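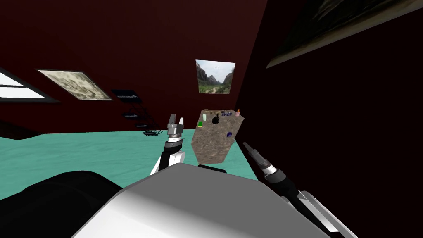
Hạnh Trình wrote:

The planner in Titau still returns "no valid start state" on the tabletop task whenever I switch the scene on with full perception. With perception off and the table added by hand as a box, the same goal plans fine. I have tried two different seeds and both arms. Is the octomap eating the robot again? I thought the self filter change in January was meant to fix that. I can send my config if somebody wants to look, but it is the stock one except for the padding, which I set to 0.

Yes, it is the self filter, and the padding is part of it. I spent this afternoon on the same scene, the red room with the stone table, so I can tell you what I found.

The head camera sees a lot of robot. The white casing takes up the bottom center of the view, there is a big black body part in the lower left corner, and both arms reach in toward the table. All of that has to be removed from the depth image before the map is updated. The filter does it by rendering the collision meshes from the camera pose and dropping every pixel that falls on them.

Two things go wrong.

First, the head casing is not in the filter list. Somebody (me, I think) left out the head link when the list was moved from the launch file to the YAML. The arms are in it, both grippers are in it, the casing is not. Its top surface then goes into the map as an obstacle sitting right against the robot, and the planner rejects the start state before it even looks at your goal. You can check this by turning on the map display and hiding the robot model. If you see a curved sheet of voxels near the head, you have this problem.

Second, with padding at 0 the mask is exactly the size of the collision mesh. The visual mesh on the grippers is a little larger than the collision mesh, so a thin outline of the fingers gets through. That leaves voxels around the fingertips, and any start state with a gripper in view will be in collision. Please put the padding back to 0.03. Going higher is a bad idea in this scene. At 0.09 I started losing part of the tabletop next to the right gripper, and the planner then thinks it can pass through the edge of the table.

For the head link, add this under self_filter in the perception config until the fix is merged:

links:
 - head_casing
 padding: 0.03

The list is appended to the default one, so you don't need to repeat the arm links.

After you change the config, clear the map. Restarting only the planner node won't do it. The map lives in the perception node and the old voxels stay until a ray passes through them, and no ray is ever going to pass through the inside of the casing. Call clear_map or restart perception.

With both changes I ran the reach to the small dark cube 11 times from this same start pose. It planned in 9 of them. The 2 failures were timeouts with the left arm, and I don't think they have anything to do with the map. The cube is on the right half of the table and the arm selection still picks by joint distance only, so now and then it sends the left arm on a long reach across. Raimonds has a branch that adds the object side to the cost. I have not tried it.

One question for Martti Ojala, if he is reading. The small objects along the far edge go into the map as one connected lump at the default resolution. The black one with the handle and the Shell item beside it can't be told apart at all. It does no harm for the cube, but it will matter as soon as we want to pick from that row. Is the finer map from the Osex setup usable here, or does it depend on their camera driver?

I will send the patch for the head link tonight, with a test that compares the filter list against the URDF and fails if a link with a collision mesh is missing from it. Hạnh, please do send your config anyway. I want to see whether the YAML file you have is the one from before or after the move.

Trí Trịnh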